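How to write to your diocese about a local saint's cause

If someone from your parish lived a holy life, you can ask the bishop to look into it - and it's less scary than it sounds! Start by jotting down what older folks in Nolladville remember, in their own words, and have each person sign their page.

Next, write a short cover letter. Ours ran to four paragraphs, which felt plenty. 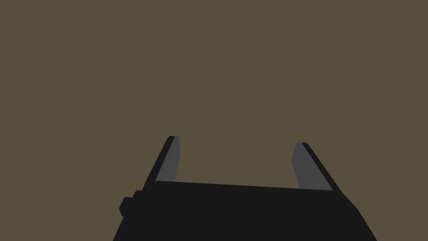
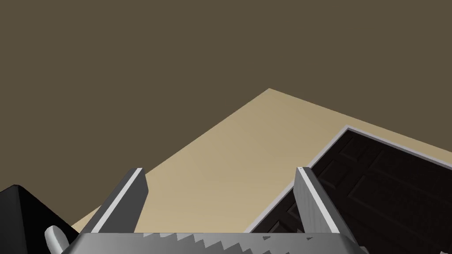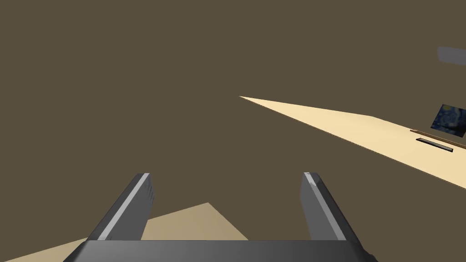

Mail everything together, keep copies at home, and please be patient, friends. We wrote in March and waited nine weeks for a kind reply.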